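**Two-finger gripper vs. suction for a mixed bin: am I wasting my time?**

Posted by Nneka Okeke

I have inherited a bin-picking cell and a spreadsheet of opinions. The arm is a KUKA, the controller is whatever came with it, and the gripper is a Plemovetti parallel two-finger that my predecessor loved enough to buy a spare of. My boss would like me to compare it against a Vörös suction head before March, when the budget closes and all curiosity with it.

The items are mixed on purpose. Some hard, some squashy, some that seem to have been chosen out of spite. The finger gripper is fine with anything that has two sides. With the shaggy stuff it closes, reports a good grip, and I have stopped believing it. The grip check is just finger width: if the fingers stop before fully closed, it calls that a success. A few strands between the pads will satisfy it.

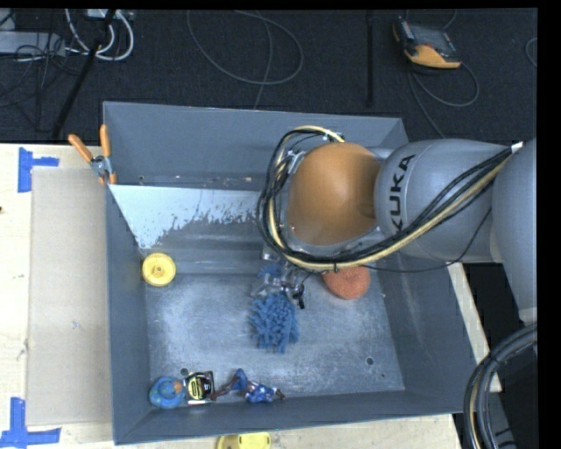

Drellham, Friday, February 1, 2019

The blue noodle thing under the gripper is the one I mean. The tape measure behaves, and the yellow disc near the wall is a coin toss depending on which way the approach comes in. I also get nervous about the hose bundle looping around the wrist every time the arm goes near the side of the bin.

So: is it worth mounting the suction head at all, or should I spend the money on better fingers? And how many picks before the numbers mean anything? I was planning on 2000 per gripper, which my boss described as "a lot of picks."

---

**ralton_dave**

Suction. We switched at the Ralton plant and never looked back. Get the suction.

---

**mothballed_plc**

With respect to the gentleman above, I assume Ralton ships flat boxes. Suction on a chenille-type surface is a very good way to move air. You'll get no seal on the shaggy item, not much of one on anything spongy, and the action figure will depend on whether the cup lands somewhere smooth and wide enough. I'd still mount it for a day, if only so you can put a zero in the spreadsheet and have it stop being an opinion.

On the fingers, I'd change the pads before I changed the gripper. Bare hard pads comb through loose strands. Softer, wider ones get hold of the body underneath. Go lower on that item too. Most people set the grasp height from the top of the depth cloud, and the top of that cloud is fluff.

Your grip check needs a second opinion. Lift, pause, read the width again, then look at the bin with the camera. If the blue thing is still lying there, the pick failed, whatever the fingers claim.

For the count, don't do 2000 of everything mixed together. You'll end up with one lovely percentage that hides the only item you care about. Split it by item, and put the same items in the same starting spots for both grippers. Log wall picks separately. Your disc is probably two problems, one in the open and one beside the wall, and they'll average out to something that describes neither.

And re-dress that cable loop before you run anything long. Jog the wrist to both ends of its range at the lowest height you use, slowly, with your hand on the enable switch, and watch what the loop does. I lost 18 hours of logging to a hose that caught on a bin lip at pick 3000-something. The data up to there was beautiful.

---

**Nneka Okeke**

Thanks, both, in different amounts. Softer pads are ordered. I moved the grasp height down on the blue one this afternoon and the gripper now reports success with even greater confidence, so the camera check is next. Will post the per-item table when there is one.

---

**ralton_dave**

They're not all flat. Some of them are bags.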